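18 Sep 2018

Back from Leidy's workshop, where I let myself be talked into an evening on whether a machine could do my sweeping. She thinks we are close. I think we have been close since I was in school.

Aslak Tveit came too, full of a gadget called Brolis that is meant to tidy a kitchen. It costs 3000 and has to be told where the cups live. I asked if it could wring out a rag. He said that was on the list for December. Everything is on the list for December.

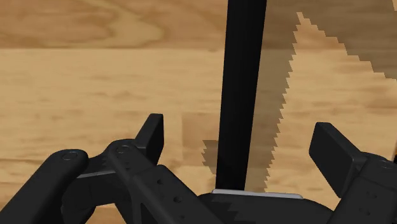 A gripper with its fingers apart and a wooden surface under it, fine. I can hold my hand open over a table too. I want to know about the crumbs, and the chair somebody left pushed out, and the sticky patch by the stove. Leidy says you start in simulation and the rest follows. She may be right about the starting. My kitchen has drawers that jam and a shadow in the corner that I take for a spill every single morning — and I live there.

We argued over soup until Aslak had to catch his bus. I washed the bowls by hand, 4 minutes, and Leidy dried. She says she will ask me again in 2 years. I told her to bring the thing along and let it try the soup pot.

Must buy a new broom. The old one is shedding.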